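Ticket: Topcoat on concrete floor stays dull in patches
Product: Velitz floor sealer, satin
Status: Solved

We use cookies to remember your settings. By continuing you accept our cookie policy. Accept / Manage

Hello support team,

I sealed the floor in my workshop in Rodinden with two coats of Velitz. The floor was cleaned first with Endeck degreaser and rinsed with water. After 7 days, one half has a nice satin look, but near the door it is dull and takes in water drops in a few minutes. The room was at 19 degrees when I applied it. I used the roller which is recommended on the can.

I have read in your guide that old concrete can need a third coat, but I don't want to put more material on top if the second one did not bond. Please advise me.
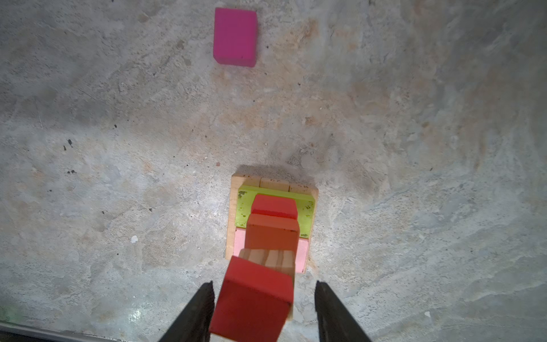 Concrete floor with pale and brownish patches, fine cracks and some blocks on it.

Reply from Tokarz support:

Thank you for the clear report. Please do a tape test in the dull area. Press a strip of strong tape on the floor, wait one minute and pull it off fast. If sealer comes off with the tape, the coat did not bond and must be removed. If the tape is clean, the concrete was more thirsty there and you can coat again.

Update from customer:

I did the tape test in three places and the tape was clean every time. I sanded the dull area lightly with a fine pad, vacuumed it two times and applied one thin coat in the evening. Next morning the water drops stayed on top. The gloss is still a little less than in the other half, but for me it is acceptable.

You can close the ticket. One remark for your guide: please write the waiting time before sanding, I could not find it.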